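Cevden Toast Cell: Final Report
Robotics Club, Bostville
June 12, 2018

1. What we set out to do

The assignment was to pick a household job and get a robot arm to do it without a person touching anything. We picked toast. One member of the club wanted to fold shirts, and we would like it on record that we laughed at this, and that by the second week we were all quite jealous of people who fold shirts.

The job as we wrote it down: pick up a slice of bread, put it in the toaster, toast it, take it out, put it on a plate. We crossed off "toast it" early, when the school pointed out that the arm is made of printed plastic. So the toaster stays unplugged for the whole project. We make warm-ups for toast. The project name stayed anyway, because it was already on the sign-up sheet.

2. Equipment

The arm is yellow and 3D printed, with servos at the joints and a two-finger gripper. Our club name for it is Nideo. There is one camera near the wrist and another higher up by the base. The second one was added after we learned that a wrist camera sees bread very well until the moment you grab it, and then sees only bread.

The table has white foam walls clipped along the sides. Before the walls went up, the arm did fine in the morning and badly after lunch, and we spent two meetings debugging code that had nothing wrong with it. The sun was moving. The foam also stops stray slices.

We put a green cutting mat down where the bread starts. The grid lines were useful for putting things back in the same place between runs, or in a different place on purpose. The bread sits on a small white container so there is some room for a finger to get at the edge. On the bare mat the gripper mostly pushed the slice along like a snowplow.

3. How we taught it

We drove the arm by hand, recorded each run, and trained on the recordings. We kept 104 of these. There were more, but a lot of them showed us learning to drive, and the first model copied that faithfully. It would go toward the bread, stop, back up, and think about it. We had taught it to be nervous.

After we threw out the bad runs and agreed that everybody would grab the slice by a corner, things got better. Agreeing took most of a meeting. Half the club were edge people.

4. Results

We ran 97 test attempts with the final model. A run only counted if the slice went into a slot and later came out onto the plate. We scored the steps separately too, and the order of difficulty was not what we guessed in our proposal:

Picking up the bread: fine, mostly. The gripper has no idea how hard it is squeezing, so soft bread gets a dent.

Putting it in the slot: bad. A slot is barely wider than a slice, and a slice held by one corner likes to swing. The best full session had 5 good insertions in a row, and we have talked about it a lot.

Taking it out: worse. Once the slice is down in there you can't see much of it, and neither can the robot.

Plate: the easiest step when we got to it. Our plate is black and shiny, though, and we think the reflections confused the cameras a few times. A dull plate would cost very little. We thought of this in June.

5. Bread

Our proposal had one line about bread. It should have had a page. White sandwich bread folded in the gripper. Whole grain held its shape and became our standard. Bread left out overnight was the best of all to work with, stiff and cooperative, but the Sulemana team next to us complained that we were cheating, and they had a point. All final tests used bread from a bag opened that day.

Crumbs get everywhere. We wiped the mat between sessions, and should have done it between runs.

6. What next

If the club keeps the cell going, we would put soft pads on the fingers first and look at the insertion step second. Someone should also try starting the slice at more angles. Ours was usually placed by the same person, who is apparently very consistent. The recordings and the files for the foam wall clips are on the club drive, in the folder called toast_final_2, along with a list of which servos get warm.

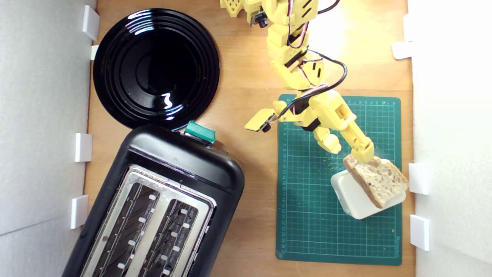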